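What teaching robots to load a dish rack taught me about my own

If you've read this page for a while you know I spend my workdays in a robotics lab and my evenings writing about pantry shelves. The two don't usually meet. This year they did, because our group has been working on dish racks, and I came home from it with a pile of kitchen tips I never expected to get from a research project.

Quick background. The project is called Tsikata, and the question is whether two arms learn to put cups in a rack better from a lot of nearly identical demonstrations or from fewer, messier ones. A person steers the arms through the job, the whole thing gets recorded, and a model is trained on the recordings. Ewurabena Opoku designed the comparison and I did a good share of the steering. We kept 191 demonstrations in the end (I threw out plenty more of mine, mostly from fumbling).

The messy set won. When every cup started in the same spot, the model did great until someone moved the cup over a little, and then it reached for where the cup used to be. When we mixed up the starting spots and let cups lie on their sides, it coped much better with placements it hadn't met before. We've only tried this with light cups and one style of rack, so please don't go quoting me on dinner plates!

Now for the kitchen part.

Load the far side first. I used to fill my rack from the front like everybody in my family, then reach over wet glasses to get to the back. With the arms that was a disaster – the wrist is bulky and knocks whatever is standing in front. Far side first, near side last. I've done it at home since December and haven't tipped a glass.

Pick up cups by the wall, near the rim. Pinching one side of the cup leaves the opening clear and lets you turn it over in one go. If you wrap your whole hand around the body, you have to let go and regrip to get it upside down, and that's when slippery cups get away from you. Wet mugs with heavy handles are the exception. Use the handle, that's what it's for.

Set it down before you let go. It sounds silly, but watch yourself sometime. Most of us release a cup a little above the rack and let it drop the last bit. Our early recordings were full of that, and the model picked up the habit from us, bad landings and all. Lower it until you feel the wire, then open your fingers.

Put something under the rack that doesn't slide. A wire rack on a bare, smooth counter creeps every time you bump it. A folded towel is fine for one load, and a rubber shelf liner is better if the rack lives there. Wash the liner weekly or it gets that smell.

Try a patterned cloth if you're checking your own setup. Zuweira Abugri pushed for changing the table coverings between sessions so the model couldn't lean on a plain background to find the cups. I grumbled because I was the one ironing them. She was right, though, and the results held up better on coverings it hadn't seen.
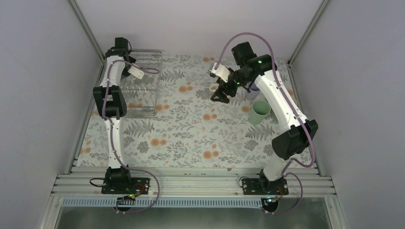
Leave a landing spot, too. Keep a clear patch of counter next to the rack, about 28 inches if you have it and whatever you can spare if you don't. We call it staging in the lab. At home it's the place where the washed cups wait until you have a dry hand and a free slot. My counter is tiny, so I use the top of the stove (burners off and cool, please).

Use both hands on purpose. With two arms you have to decide which one does what, and we got smoother demonstrations once each arm kept to its own side and passed things across in the middle. I'm right-handed and used to do everything with my right while the left held a sponge for no reason at all. Now the left hand steadies the rack or takes the far slots. It felt clumsy for 2 weeks or so and then I stopped noticing.

And practice the awkward ones. If you're teaching a kid to do dishes, don't line everything up neatly for them every night. Hand them the odd-shaped cup, the one on its side, the one that's stuck behind the pot. My niece got the hang of it a lot faster that way, and she now tells me my forks are in wrong.

Next time I'm back to pantry shelves, and I still owe you the lid storage post.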